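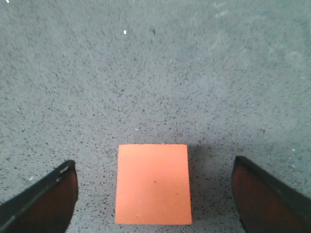

Salmon, coral or peach, depending who you ask. Block on speckled gray.

# The Trouble With Orange

Betdale, early, shop not open yet. Margaux Pons has the lights on in the back and a brush in her teeth. Four lids on the counter, all orange to me. None of them orange to her.

"Pumpkin. Brick. Something my aunt wore. And that one's pink," she says, once the brush is out.

I look again. It's not pink. Ten minutes later, coffee in hand, other side of the room, it's pink.

Pons mixes paint at Pinon, a narrow shop with a long counter and a bell that sticks. Other stores in the county have a machine that reads your sample and squirts the tints for you. Pinon has one too. It's under a dust sheet. She'll use it for whites, when she's behind, and she is always behind. August is the worst month. Everyone wants their porch done before school starts and everyone wants it yesterday.

And this year they want orange. Not traffic cone. The soft ones, the ones with milk in them. Front doors, bathroom ceilings, the inside of a closet. One man did his mailbox, came back, did the neighbor's (with permission, he says).

The shop keeps its recipes on index cards, in drawers. 1342 of them, going back to the first owner. Reds fill a drawer and a half. Blues, three. Oranges until lately had a rubber band around them and that was it. Now there's a shoebox as well, and the shoebox is full.

So why is it so hard? I asked everybody. Short version: it won't stay put.

Red can go a long way and still be red. Blue, further. Orange has a skinny little strip to live in. Push it one way, red. The other way, yellow. Make it darker and you haven't got dark orange, you've got brown. Make it paler and you are into the peaches and salmons, where people stop agreeing on anything at all, including what to call it. Try it at dinner. Hold up a napkin. We did, and my brother-in-law is still annoyed.

Names, then. Orest Karpenko used to write them, for a paint company that has since been swallowed by another. Lives two streets up from the shop now. Kitchen full of tomato plants, chips of card all over the table, loves to talk.

"You start with food," he says. "Melon, apricot, shrimp. Shrimp does not sell. Shrimp is the most accurate name there is and you can't give it away."

After food you do places, then weather, then feelings. After feelings you're desperate and you make words up. He made up Tastutness on a bad afternoon with a deadline at five. It meant nothing. It was a coral with a bit of gray in it and it went to print because everyone above him assumed someone else had approved it. Pons still has the card. People still ask for it, mostly by pointing.

He won't have the word "coral" in the house, by the way. Too broad, he says. Covers everything from a lipstick to a roof.

Next stop the Yatsenko house, on the hill, where Aarti Bhatia and Yaryna Panasiuk have been painting the same hallway since spring. They bought the place with the hall already orange, glossy, dreadful, something like canned soup. Plan was to make it calmer. Keep the orange, lose the soup.

They are on their ninth sample. I get the tour. Squares of color all the way up the stairs, each with a pencil date beside it, like a kid's height marks.

Bhatia likes number three. Panasiuk likes seven. I like three in the morning and seven after lunch, and say so, and it's not recieved well.

The light is most of it. Hallway faces east, so it gets the sun until ten and then nothing, just whatever bounces in off the floor. And the floor's gray. Gray next to orange does a thing. Makes it louder. The duller the gray, the more the orange thinks it's in charge. Pons had warned them about this and had told them to look at the sample lying on the floor as well as up on the wall, and they'd nodded, and they hadn't done it.

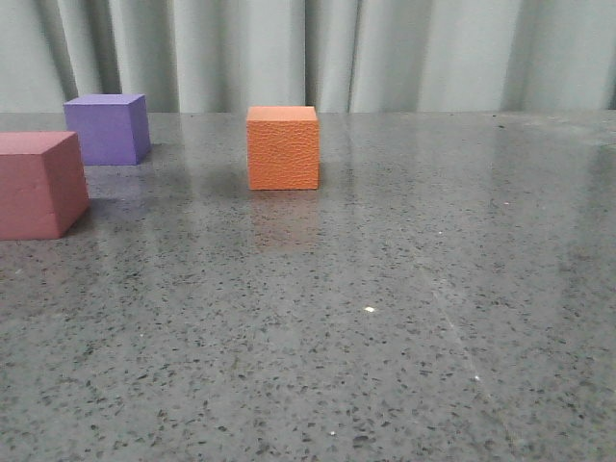 Texture gets in there too. Same tin of paint on smooth plaster and on rough plaster, two colors, near enough. Rough stuff holds its own little shadows so the whole patch reads deeper. Tops of things look lighter than fronts of things. Painters know all this. Homeowners find out with a roller in their hand.

Yevhen Onyshchenko paints houses, twenty years at it, and he has a rule for orange. Whatever card the client picks, go 50 percent weaker on the wall. He says they always pick too strong, because a card is small and a wall is not. Do they complain? "They say it's exactly the one they chose." He finds this very funny. Pons less so, it's her mix he's cutting.

I ask him what color his own hall is. White. His wife picked it. Goes off to move the van.

Back at Pinon, quarter to six. Bell sticks. A woman with a scrap of curtain in a sandwich bag wants it matched for a nursery, and Pons takes it to the window, then to the door, then out on to the sidewalk altogether. Comes back in. Pulls the shoebox.

"You'd call this what?" she asks the woman.

"Peach?"

"Mm." Pulls a card, puts it back, pulls another. Red oxide, yellow, a lot of white, one drop of black that she argues with herself over. Shakes it. Dabs the lid. Dries it with a hairdryer that lives on a nail by teh register.

We all three lean in.

The woman says perfect. Pons says it needs another drop and reaches for the tin opener.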